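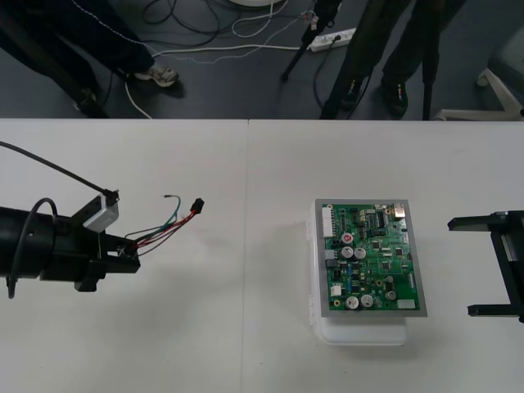
Off-season tips for small boat rental shops

October again, boats are out of the water. Quick notes from our shop, no particular order.

Rinse everything in fresh water before it goes on the rack. Hulls upside down, drain plugs OUT – tape each plug to its seat or you'll be hunting for it come spring. Life jackets hang, never stack. We've got 34 and they take up one whole wall, oh well.
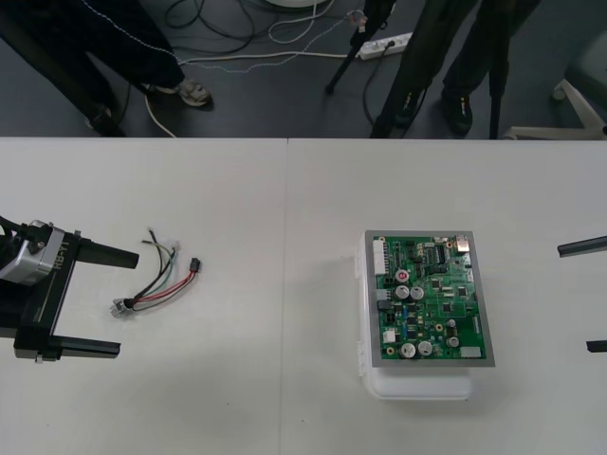
Trolling motors and bilge pump controls next. Pull the battery first, then open the cover. Work on a bare light-colored table if you have one. Keep the wiring apart from the board, like the small harness set off to the left of the green circuit board here, so you dont tug on one while checking the other. Dab of dielectric grease on the plugs, wipe off the extra.
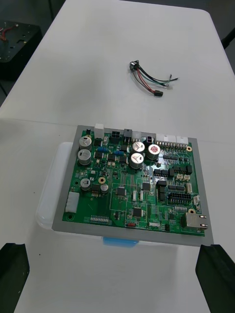

Label both ends of any wire before you unplug it. Masking tape and a pen, fine. Thenmozhi Nambiar uses nail polish dots, also fine. Batteries go on a shelf indoors, top up to 100 percent every month or so.

Paddles – light sanding, one coat of varnish on the wood ones, leave them alone overnite.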